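I'd been told the games corner at Cultora was worth a visit, so one afternoon in December I went along for a natter with the woman who set it up. She's mad about fabric!

"I had 51 offcuts at home and every one was plaid," she said, laughing. "I can't walk past a check. Pinks, teals, yellows, the lot."

And the board? "People lean over and start a game, even the ones who swear they can't play." She reckons around 144 games have been played since spring (she keeps a notebook, bless her).

I asked about the marker. "Oh, that's for the score sheets. I wanted turquoise to go with the cloth. Black would've looked so dull!"

I did wonder if all that pattern got tiring. "Never. The tabletop's pale, so your eyes get a rest."

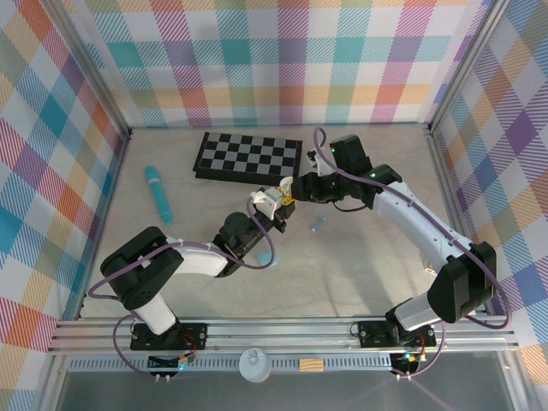
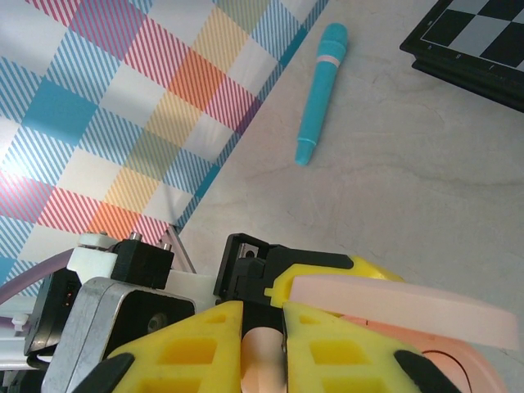

Finding Cultora

It's two doors along from Tufa, up the stairs. Bring a friend and your own biscuits.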